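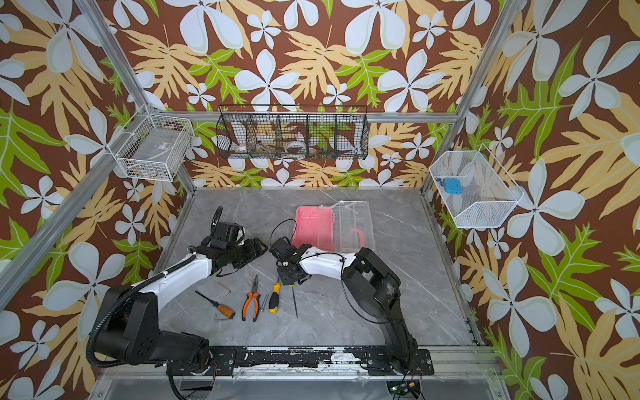
Clirkmont Baseball Photograph Archive
Progress report for August, prepared for the Purves Fund

Cataloging of the Tranden collection continued through the month. We have now entered 3660 prints and negatives, up 600 from the last report. Most of the new entries are team portraits and spring training views from the 1930s and 1940s.

Box 34 took longer than planned. The envelopes had been mixed at some point, and the dates on the outside often did not match the uniforms. We checked each one against printed rosters and left the date blank where we could not settle it – 25 items are still open.

Grading of the signed pieces is finished. Two team balls were moved to the display list. One signed program has a secretarial signature and will be listed that way. The owner's family has been told and has no objection.

Spending is within budget, apart from sleeves and storage boxes. Our usual size was out of stock and the substitute cost more. We would like to move the unspent travel money to supplies and ask for your approval before the next order.

The searchable listing is being built in Bireo. Player name and team searches work. Ballpark searches still return duplicates, and the fix is due next month.

Next month: boxes 35 to 38, the open dates, and a first draft of the exhibit captions. Please send questions to Rhiannon Gwynne, who is in the office every day except Monday.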